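A thread on the Matum two-arm bench kit, which we've had in the workshop since the start of winter. Several of you asked whether it's worth the money for a small outfit. Long answer follows. 1/17

What you pay for: two arms, two parallel grippers, a front rail, controller boards, cables, and a year of the Wirkik software. Ours came to £3,640 before delivery. The table and walls are extra and we made our own. 2/17

We paid full price. Matum don't know I'm writing this and I have no deal with them or with Zuter, who distribute the kit in the UK. 3/17

Delivery took 30 days from the order going in. Two boxes, heavy enough that you want a second person on the stairs. Everything on the packing list was there except one bag of bolts, which Zuter posted on without any argument. 4/17

Building it took most of a day. The manual is fine on the mechanical side and poor on wiring. The drawing of the right-hand board is printed upside down compared with how you mount it. Check the connector labels and ignore the drawing. 5/17

The arms bolt straight onto the rail. You can slide them along to change the gap, but you must run the calibration again each time. Allow half an hour for that. I'd pick a spacing and leave it alone. 6/17

Software next. Wirkik runs on an ordinary desktop and the install went through first time. Teaching by hand is the good part: you move the arm where you want it, press save, carry on to the next point. 7/17

The less good part is editing. If you want to change one point in the middle of a long routine, you have to step through everything before it. There's a request open for this on their forum and the reply says February. We'll see. 8/17

Our test job is shelf stocking with packets of dry pasta. They make an awkward load. The film slides, the contents shift, and a long packet held off-centre droops at one end. If a kit can manage that it can manage most of what we'd ask of it. 9/17

I logged one full run with the software settings left at default. 184 picks attempted, 7 dropped or missed. Most of those were packets lying over the edge of a neighbour, where the fingers had nowhere to go. 10/17

Slowing the approach helped with the overlaps. So did telling it to take the top packet first, which sounds obvious but has to be set by hand for each layout. 11/17

Noise: a low whine when both arms move together, quiet when they hold still. You can talk over it. I wouldn't want it in the same room as somebody on the phone all day. 12/17

Cables are my main complaint. They run outside the arms, and you need to leave a generous loop or they pull at full stretch. Moser sell a set of clips that keep them tidier. Not cheap for what they are, but I'd order them with the kit. 13/17

The bench in its present state, for those who wanted to see the layout. Spaghetti at the front of the shelf, one packet up on it, both arms over the table.

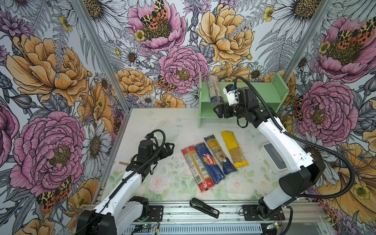
Matum two-arm kit on our bench, with four spaghetti packets laid out by the green shelf. 14/17

On walls, as I've been asked before: the kit doesn't need them. We use patterned wallpaper on three sides and the calibration has been happy with it. Plain board would do. Do keep the bench swept, though, as bits gather quickly and our tabletop shows every speck. 15/17

Support has been decent. Two emails to Zuter, both answered by the next working day, one by someone who plainly had the same kit in front of them. The Wirkik forum is slower, and half the threads are about an older version. 16/17

Would I buy it again? Yes, for teaching and for trying out ideas before spending more. I wouldn't put it on a line that has to run unattended. If you only need one arm, Matum do a single version on a shorter rail, but I haven't used it and can't tell you how it compares. Prices and software version as of 24 January 2021. 17/17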